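Cell notebook, PC strip and refit bench
Friday, started 08:40
Written up by Corey Ormsby. Dougal Kerr and Randa Majali on the bench, Refilwe Van der Merwe in for the costing part.

Purpose: settle the equipment list for the second half of the year before the March order round closes. Bienvenido Pangilinan wants one sheet with prices and lead times, and a line for each item saying what happens if we don't buy it. I have tried to keep the bench work and the shopping apart below, without much success.

1. Fingertips

Current tips are the narrow black ones. They close on the edge of a memory module well enough, but the contact patch is small and any error in approach angle goes straight into the board. Randa's view is that we should stay with this shape for memory and accept that we need something wider for drives and cards. I agree. Trying to find one tip for everything cost us most of last autumn.

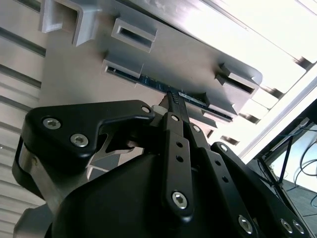

Module between the fingertips, board edge in the fixture slot. Present tips.

Quote from Rizvi for the same profile with a replaceable pad: lead time 5 weeks, minimum order 200 pads. That is far more pads than we will wear through, but the unit price falls so steeply at that quantity that asking for fewer saves next to nothing. Refilwe to ask whether they will split delivery, and whether the pad material can be changed halfway through the order without a new tooling charge.

Trornusus offered a complete finger assembly in place of pads. Nice drawing, but it means new linkages, new screws, and a different offset at the tip, so every taught position would have to be done again. Not costed further. If they come back with a tip that fits the present links I will look at it.

Spares: we hold no spare linkage bars. Dougal raised this in the autumn and it was left off the order. It goes on this time. Also hex socket screws for the finger plates, by the box.

2. Fixture

The grey fixture for memory is doing its job. The clips stand proud of the panel and the slot opening is clear to approach. What we lack is a second one. With a single fixture, any change to the clip geometry stops the cell until the new part is in and measured.

Options:
Print in house. Cheap, slow, and the printer is shared.
Send out to Trustov. Dearer per part, but they will hold our drawing and make repeats from it.
Machine from solid. Dougal priced this and then asked me not to write the number down.

Recommendation is Trustov for 3 fixtures, same drawing, with inspection sheet. In-house printing to continue for trial shapes only. Drawing needs the slot width tolerance added before it goes out, action on me.

3. Layout and bench space

A tower on its side takes most of the usable table. Once the fixture is down as well there is very little left over, and we have nowhere sensible to put removed parts within reach of the arm.

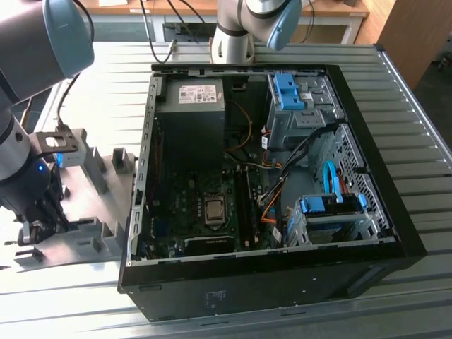
Refilwe asked whether we could get by with a smaller class of machine for the trials and leave the table as it is. We could, but the returns stock is largely full towers and the trial results would not carry over. Two things follow for the budget. First, a table extension in the same extrusion, bolted to the existing edge so that the grooves line up and we keep the same T-nuts. Second, a proper clamp for the case. Side-lying towers vary in depth and I don't want to rely on weight to hold them still while a board is being pressed home.

Cable handling is not on the list and should be. Drive and power leads lie across the route to the board in many of these cases. A wide tip will not move them tidily. Randa suggests a simple hook tool parked on the fixture side. Made in the workshop, material cost only, half a day's labour.

4. Money

Firnance lease terms came through at 10:15. They will cover the gripper spares and the table extension under the existing agreement, but they will not cover printed or moulded fixtures, which they class as consumables. So fixtures come out of the project line. Refilwe is content with that provided both are on the same sheet.

Order of priority if the total is cut:
Linkage bars and screws
Fixtures from Trustov
Case clamp
Pads from Rizvi
Table extension

Dougal would put the extension above the pads. Noted, and I have told Bienvenido we differ. My reasoning is that we can work awkwardly on a small table but we cannot work at all on worn tips.

5. Open

Rizvi split delivery: Refilwe
Slot tolerance on drawing: me
Clamp sketch, 2 versions, fixed and sliding jaw: Dougal
Hook tool: Randa
Check whether the wide tip needs its own gripper calibration or can share the present one. Unassigned.

Sheet to Bienvenido by 16:00. Clamp price left blank until Dougal has his sketches.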